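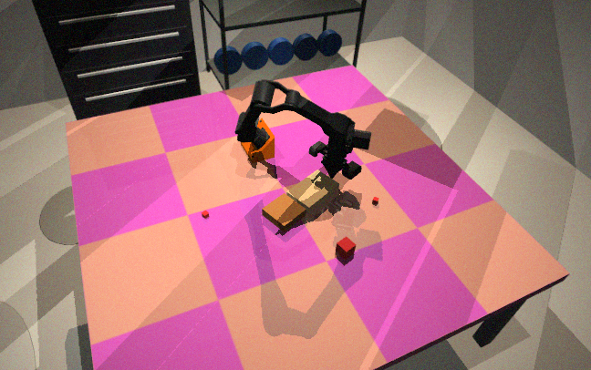
Surely a simulated arm can't hurt anybody, wrote one reader after our January page, so why on earth would you need a rule book for it? It is a fair question and we have been chewing it over ever since, over rather a lot of tea.

April 13, 2018 - by the Inix gallery desk
Filed under: Robots & Good Practice

Welcome back to the gallery, and thank you to everyone who wrote in. The arm over the pink and peach checkerboard comes from the simulated side of our work, and it goes with the working rules we share with our friends at Wada. There are seven of them at present (there were 10, but three said nearly the same thing and we merged them in the end). They cover how a scene is set up, how it is named, how it is reviewed and when a motion may be passed on to the real bench at Drelevcombe.

The gripper sits just over the far end of the wooden-looking block, and this is the sort of moment our second rule is about: a reviewer looks at the approach before anybody looks at the score. If the fingers would come down somewhere we wouldn't accept on a real table, the run goes back, however well it did on paper.

Bright squares, strong shadows, red cubes of very different sizes - we are fond of a busy table. Rule four says that looks may be varied as much as you please, but the limits on speed and reach may not be touched without a note in the log, signed and dated. People do grumble about the note. It takes a minute to write and has saved us whole afternoons!

Drawers and shelves in the background count as part of the room under rule five. Anything the arm could reach must be solid in the simulation, and anything it can't reach must still be written down on the scene sheet, so that whoever picks the work up next isn't left guessing.

Our last review went through 294 scenes and passed 264 of them. The rest went back to their makers with a comment, mostly about missing scene sheets, and we were glad to see how kindly the comments were worded. (Rule seven, if you were wondering, asks for exactly that.)

So, to our reader: the habits we pick up on the screen come with us when we walk over to the bench, and we would like them to be good ones. The Murka page will follow once their own rules have been agreed, and do keep the questions coming in the meantime.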